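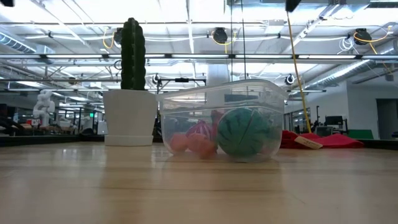 Pliltden two-arm bench kit: term review
Tullio Dal Bello, Ellesthorpe robotics club
6/12/19

We have run the Pliltden kit since September, with 17 members sharing one bench. The task set for the club competition is tub clearing: lift soft and hard toys out of a clear plastic container and put them down on the wood.

Assembly took two evenings. The frame went together square, but the corner bolts need checking again after the first week. Both arms calibrate from one script. Ours drifted by 8 mm at full reach until we replaced the supplied base clamps with a pair from Nasen.
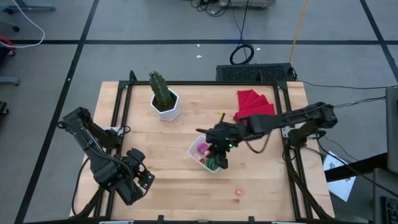 Right arm reaching into the tub, left arm over clear table.

Grip is adequate on spiky or lumpy toys and poor on smooth round ones. Clear plastic walls confuse the depth reading, so members set the approach height by hand. Adebisi's planning software handles both arms without fuss, though it stops dead if either loses its connection, and a restart takes 60 seconds.

The servos are rated for 2,000 hours. We cannot comment on that yet. Cable routing is the weak point: loops hang under the forearm and the ties supplied are too short.

Recommended for clubs with some wiring experience. Order spare ties and better clamps with the kit.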